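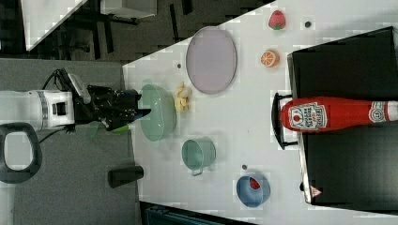
3.2 Gathering the table-top examples

All examples used for training were recorded by people steering the arm by hand from a control station. We did not use simulated data, and we did not add examples from other groups, although the Zerkeck set covers some of the same tasks. Its gripper closes in a different way from ours, and an early attempt to mix the two gave a policy that closed its fingers too soon on thin rims. That attempt is described in the appendix and is not taken further.

The table in Figure 3 carries one of the kitchen layouts. There is a pale green oval bowl directly in front of the gripper, with a peeled toy banana touching it on the far side from the arm. The purple plate, the mint green cup and the small blue bowl take up the nearer part of the free surface, and the strawberry and the orange half are further out, towards the black appliance. The ketchup bottle lies on its side on top of the appliance. Layouts of this kind were meant to be more crowded than the ones in our earlier work, where each object had a clear space on every side and the operators could come at it from wherever they liked.

3.2.1 Layouts

We wrote 22 layout cards before recording began. A card lists the objects to be put out and gives a loose region for each, such as "near the arm" or "against the appliance". It does not give exact positions. The person setting the table reads the card, places the objects and lets the operator begin. Two people setting the same card will produce different tables, and we wanted that spread in the data.

Eight of the cards ask for at least one pair of objects to touch. Touching pairs were rare in the first version of the cards, and the policy trained on that version tended to treat a bowl and the thing next to it as one object. It would aim for a point between the two and close on nothing. After the cards were rewritten the fault became less common, although it did not go away for pairs of similar colour. Pale yellow against pale green is one of the harder pairs for our vision encoder, and we kept it in the cards for that reason.

Some objects lie on their side. Cups and bottles are easy to grasp when they stand upright, and people setting a table will stand them upright unless told otherwise. The cards therefore name the objects to be laid down. For a cup, the direction of the opening is left to the person setting the table.

The large appliance stays on the table for all the kitchen layouts. It limits how far the arm can travel, and its top gives a second surface at a different height. Tasks that involve the second surface were recorded separately from tasks on the table top itself, and the two groups carry different labels in the released files. An object may still be left on the appliance during a table-top task. In that case it is not part of the instruction and the operator is told to leave it alone.

3.2.2 Tasks and instructions

Each episode has one written instruction. The instructions were drafted by Sivaprasad Raju and then reworded by the operators, who were asked to write what they would say to another person standing at the table. "Put the strawberry on the purple plate" and "strawberry goes on the plate" were both accepted. We removed instructions that named an object not on the table and those that could apply to two objects equally well. Spelling mistakes were left as they were.

The tasks fall into four groups:

Moving a food item into a bowl or onto a plate.
Moving a bowl, cup or plate to another part of the table.
Turning a lying object upright.
Taking an object down from the appliance, or placing one on it.

The first group is the largest, with 317 episodes. It was recorded first, when the cards were new and the operators were still learning the controls, and for a while it was the only group we had. We thought about trimming it so that the groups would be closer in size. In the end we kept all of it and changed the sampling weights during training instead (Section 4.1), as this left the raw data untouched for anyone who wants to split it another way.

3.2.3 Operators and control

The operators used the Hamon hand controller with the settings it was supplied with, apart from the wrist speed, which we lowered. At the supplied speed a small turn of the hand could swing the fingers through a neighbouring object. Lowering it made the episodes longer but cut down the number of accidental pushes.

Every operator had a practice period before any of their episodes were kept. There was no fixed length for this. An operator moved on to recording when they could complete three cards in a row without knocking an object off the table. Most reached this within one session — one operator needed four, and later became the steadiest of the group on the bowl tasks.

We asked operators to work at a comfortable pace and not to correct small errors in the approach unless the task would otherwise fail. The first request was easy to follow and the second was not. People do correct themselves, often several times within a short reach, and the recordings contain many small sideways movements just before the fingers close. We looked at smoothing these out. A policy trained on smoothed paths did slightly worse on bowls, where the last part of the approach matters most, so the paths were left unsmoothed.

Bowls gave the most trouble in general. A bowl may be picked up by pinching its rim, with one finger inside and one outside, or by closing on the whole body where the opening of the gripper allows it. The oval bowl also has a small tab at each end, and some operators preferred to take hold of a tab. We did not tell them which method to use. As a result the same instruction on nearly the same table can be followed by quite different movements. This is known to be hard for policies that predict a single average action, and it is part of the reason for the choice of action head in Section 4.

3.2.4 What is recorded

For each episode we store the camera streams, the joint positions of the arm, the opening of the gripper, the command sent by the operator and the instruction. Commands and measured positions are stored separately because the arm lags a little behind the hand, and earlier work has differed on which of the two the policy should learn to predict. We train on commands.

The camera streams are kept whole. We do not crop them to the table top, so the floor and other furniture in the room remain in view, along with whatever cables hang from the arm. Cropping made training faster in a small test, but the cropped policy was more easily upset when a camera was nudged. The cameras were checked against a printed board at the start of each recording day. If a camera had moved by more than a small amount it was reset, and the new values were stored with that day's files.

Recording ran from February until November 2020, with a long gap in the middle while the building was closed. The light in the room was different after the gap, and the strongest shadows fall in another direction. We have marked the two periods in the file index. Results for a policy trained on the first and tested on the second are given in Section 5.3.

3.2.5 Checking and removal

We recorded 776 episodes. Each was watched at double speed by someone other than the operator, who marked it as kept or removed and gave a reason. After this step 229 episodes were removed, leaving 547 for training and testing. The most common reason was a task left unfinished when the time limit was reached. Others were a dropped object that rolled out of reach, a hand entering the workspace, and an instruction that did not match what the operator had done. In the last case the instruction could sometimes be rewritten to match the movement, and the episode was then kept under the new wording.

An episode in which the first grasp failed and the second succeeded was kept. Such episodes show the policy how to open the fingers, back away and try again, and there is no other source of this behaviour in the data. Removing them, as the Meltetti guidelines suggest, gave a policy that froze after a missed grasp.

The checkers did not always agree. A sample of episodes was watched twice, by different people, and most of the disagreements concerned objects that ended up partly on a plate or leaning on the side of a bowl. We settled on the rule used by Kandasamy: the object must stay where it is once the gripper has let go and moved clear. The earlier episodes were then checked again under this rule, and the count given above is the one after the second check.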